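August 8, 2019
Shafiq Patwary

Second round of seed cleaning for the Pamdale meadow strip. The little bluestem came through the 24-mesh screen with too much chaff, so I ran it again by hand and bagged it in paper. The wild bergamot was easier. I crushed the heads over a tray, shook them, and let the fan take the light stuff.

Germination test on last year's milkweed is set up: 50 seeds on damp paper towel, folded, in a bag on the shelf over the water heater. They had their cold period in the refrigerator, so any poor result should be down to storage. I suspect the jar lid. The gasket has gone hard, and the silica packet was pink when I opened it.

Soil at the north end of the strip is still compacted. The probe stopped at four inches in most places and at two near the old gate. I do not want to till, as that will bring up the ragweed. Plan is to sow tillage radish in late August, let frost kill it, and seed the natives straight into the residue. The order from Xaba was for 700 grams of radish and they sent the right amount, but the inoculant for the clover was missing again. Wrote to them.

Monarch count on the swamp milkweed: nine caterpillars, most of them large. Aphids are heavy on the same plants. I left them alone — the lady beetle larvae are already there in numbers.

Still to do: label the bergamot, sharpen the scythe, move the rain gauge out from under the hackberry. It has been reading low since the branch leafed out and I should throw away the July figures.

Comments

Nodus: What fan speed for the bergamot? Mine all ends up on the floor.

Shafiq Patwary: Lowest, from three feet back. Put a sheet down anyway.

Vunent: Radish did well on my clay but the smell in a March thaw is strong. Keep it away from the house.
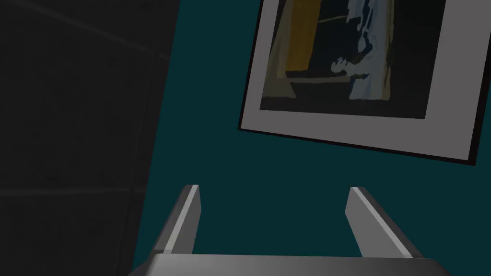 Gripper open, green wall behind (computer rendering)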